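The case for a bare table

12/17/19
By Elin Lougher

Print this article | E-mail this article

Every December the shops tell us to dress the table. Runners, chargers, scatter stars, a candle ring with berries on it. I gave all that up two years ago and I think more people should.

A table is for putting things down on. Once it has been dressed there is nowhere to put anything down. The gravy ends up on the windowsill and somebody holds the sprouts. When the meal is over the cloth has to be soaked, and the stain from the red cabbage stays in it until the following October, when you find it again at the back of the cupboard.

My neighbour Hywel Gronow disagrees. He says a cloth shows guests you have made an effort. He owns a very good one, bought at Ifans for more than 100 pounds, and he spends the whole of dinner watching other people's glasses. I would call that an effort too, but I don't enjoy sitting next to it.

People worry about scratches and rings. A pale table hides the first of these well enough, and a ring can be kept off with one decent mat.

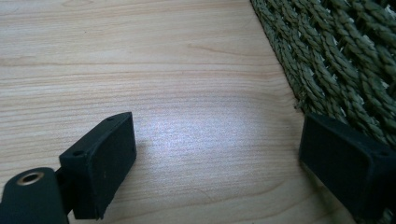 I prefer the plaited sort, in rush or seagrass or whatever the shop has, with thick braids that lift a dish clear of the surface. They shed a bit at the edges and can be trimmed with kitchen scissors. Shake them outdoors, never put them in the machine, and store them flat. Cork does the job but slides about.

Light is the other thing. On a short winter day a plain pale top throws back whatever comes through the window, and a dark cloth swallows it. We eat at one o'clock for that reason and don't light the candles until the pudding.

Contact us | Copyright Murneo 2019 | Back to top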